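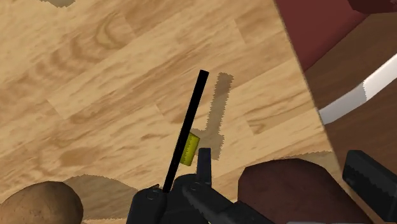 Grurnton, 24 August 2020

Wood for the Home Workshop
Handout 3: How timber moves, and what to do about it

Read this before the practical. Bring a pencil, a steel rule and the board you planed last time. If you missed the planing session, take one from the offcuts rack at the back of the Hikitz room.

1. Why wood moves

Wood takes in water from damp air and gives it back to dry air. As it takes in water it swells, and as it loses water it shrinks. A finish slows this down but does not stop it. A table made in a cold shed and then moved into a heated house will shrink during its first winter.

Movement is not the same in all directions. Along the grain it is so small that we ignore it on this course. Across the grain it matters a great deal. A board cut so that the growth rings run flat across its width (flat-sawn) moves nearly twice as much as one cut with the rings standing upright (quarter-sawn). Look at the end of the board to see which you have. Many boards are somewhere between the two.

2. Working out the movement

For the softwood we use, allow 1 mm of movement for every 60 mm of width. This is our workshop allowance and is on the generous side. Other woods need their own figure - see the chart by the door.

Worked case: the top of the McKinnon side table is 394 mm wide. Divide 394 by 60 and you get a little over 6.5 mm. If the top is fixed in the middle, half of that goes to each side, so leave 3.5 mm of free travel at the front and the same at the back.

Do the sum for your own top and write it on the underside in pencil.

3. Glued-up tops

Wide tops are made from narrow boards or staves glued edge to edge. The glue does not stop the movement. The whole panel swells and shrinks as one piece, so work from the full width and not the width of a single stave.

Keep the grain running the same way in every piece. Never glue a solid strip across the end of a panel. The strip keeps its length while the panel changes width, and sooner or later something splits.
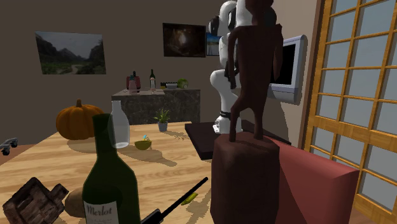
Leave the staves indoors for 14 days before you glue them. Stack them with thin sticks between so that air can reach both faces. A board left flat on a bench dries faster on top than underneath and will cup. If yours has cupped, turn it over and wait a few days before you reach for the plane.

4. Fixing the top to the frame

Three methods are allowed for the set piece:

Wooden buttons in a groove. Cheap, strong and easy to adjust. Leave a gap between the button and the rail.

Slotted screw holes. The slot must run across the grain of the top. Use a round-head screw with a washer and do not overtighten it.

Metal plates of the figure-eight sort. Quick to fit, but check that each one can swing freely.

Do not glue the top to the rails.

5. Before the next session

Finish the sum in section 2. Cut eight buttons from the 34 mm strip supplied. Read the Wandach notes on finishes, pages one to four only - the part on varnish has been rewritten and new copies will be given out in class.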